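Section 4. Setting Up a Campaign Map

Read Section 3 first if you have not yet picked your armies. The map game takes one evening to set up and needs at least two players and an umpire. The umpire can also play, but see the note at the end of step 7.

What you need

The Loltivier map sheet, both halves
The counter tray
One roster pad per player
A pencil and an eraser
Two ordinary six-sided dice

Laying out the map

1. Join the two halves of the map sheet along the Remmont river. The road numbers on each side should meet. If they do not, one half is upside down.

2. Flatten the folds by bending them gently the other way. Do not iron the sheet. The printing will lift.

3. Find the four supply towns, marked with a black square. Put one depot counter on each. Gwilliam is a supply town even though its square is partly covered by the hill shading.

4. Choose sides. The Western player takes Gwilliam and the town south of it. The Eastern player takes Votus and the ferry town. With three or more players, split each side's brigades between them but keep one shared supply total.

Note: Hexes that are more than half water count as water. Hexes that are exactly half water can be entered by foot, but not by guns or wagons.

Filling in the rosters

5. Each side starts with 1,130 points. Write this in the top box of the roster. Brigades are bought from the list on the back cover and their cost is taken off right away.

6. Set aside at least 160 points for supply. A side with less than this at the start of the first turn cannot move its guns. Any points left over after buying brigades are added to supply.

7. Fold the roster and hand it to the umpire. The umpire adds up both rosters and hands back any that come to more than the limit. An umpire who is also playing must finish his or her own roster before opening the others.

Caution: Use pencil only. Strengths change every turn and a roster filled out in ink will be unreadable by the third battle.

Placing brigades

8. Place each brigade counter face down within two hexes of a friendly depot. Up to three brigades may share a hex.

9. Add one dummy counter for every two real brigades. Dummies move like foot and are removed when an enemy counter enters the same hex.
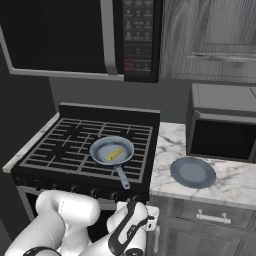 10. Roll one die each. The higher roll moves first for the whole of the first month, which is always February. Snow rules are in force, so all movement is halved and fractions are dropped.

Moving a battle to the table

11. When two real brigades meet, stop map movement and mark the hex on both rosters. Battles are fought in the order they were marked.

12. Set up a table using the terrain key in Section 6. If no side brings more than 1,000 points to the battle, use the small table size.

13. After the battle, write the surviving strength of each brigade on the roster before putting any figures away.

Note: If players cannot meet for a battle, the umpire may settle it with the quick table in Section 7. Both sides must agree to this before dice are rolled.

Rules by Mwanahawa Mollel. Map and counters by Wekesa Barasa.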